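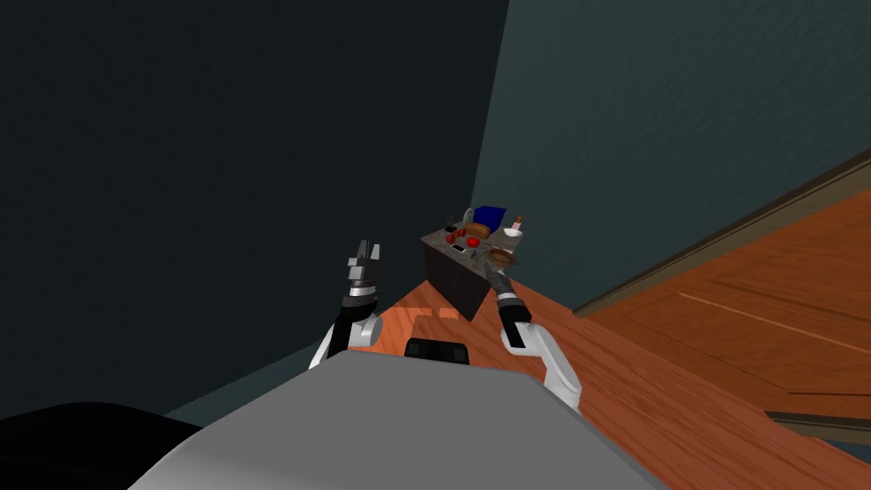
Figure 7. Small counter (computer rendering)

Print this page | E-mail this page

Section 4. Setting Up the Pusta Countertop Water Filter

This section covers placement, connection and first use of the Zondbridge Pusta filter. If you have the under-sink version (Pukau), go to Section 5. The two units use the same cartridge but different hoses.

Before you start

Check that the carton contains the filter housing, one cartridge in a sealed bag, the diverter valve, two faucet adapters, the twin hose and a spare washer. Leave the cartridge in its bag until step 8.

Caution: Use with cold water only. Hot water damages the cartridge and voids the warranty. Do not use where the incoming water is untreated or of unknown quality.

Choosing a place

The unit needs a flat, level counter within reach of the faucet. The twin hose is 56 inches long and must not be stretched tight or bent sharply behind the sink. Keep the filter away from the stove and out of direct sun. Leave enough room above the housing to lift the cap straight off.

Note: A full unit is much heavier than an empty one. If the counter is a rolling cart or a folding shelf, lock it before filling.

Fitting the diverter valve

1. Unscrew the aerator from the end of the faucet. Turn it clockwise as seen from above. If it is stuck, wrap it in a cloth and use pliers.
2. Remove the old washer from the faucet, if there is one.
3. Try the diverter valve on the faucet by hand. If it does not fit, use one of the two adapters. Faucets with a pull-out spray head cannot be used.
4. Place the washer in the valve and tighten by hand. Do not use pliers on the valve.
5. Push the twin hose onto the valve until both collars click.
6. Set the lever to TAP and run cold water for a few seconds. Check for drips at the threads.

Installing the cartridge

7. Turn the housing cap to the left and lift it off.
8. Wash your hands. Open the bag and take out the cartridge, holding it by the plastic ends.
9. Press the cartridge onto the post in the base, open end down. It should stand straight.
10. Check that the large O-ring is seated in its groove, then replace the cap. Hand-tight is enough.

First flush

11. Point the spout into the sink and move the lever slowly to FILTER.
12. Let the water run for 15 minutes. It may be gray or cloudy at first from carbon dust.
13. Move the lever back to TAP. Wipe the housing dry and look again after an hour. If there is water at the base, see Leaks, Section 8.

Caution: Do not leave the lever on FILTER when the faucet is not in use.

Cartridge life

Replace the cartridge (part 277) after 2000 gallons or 12 months, whichever comes first. The long-life Arango cartridge lasts 3000 gallons and fits the same post. Slow flow before that point usually means sediment. Rinse the pre-screen in the valve before ordering a new cartridge.

Write the month of installation on the label under the base. If the unit has stood unused for more than three days, flush it for two minutes before drinking.

Print this page | E-mail this page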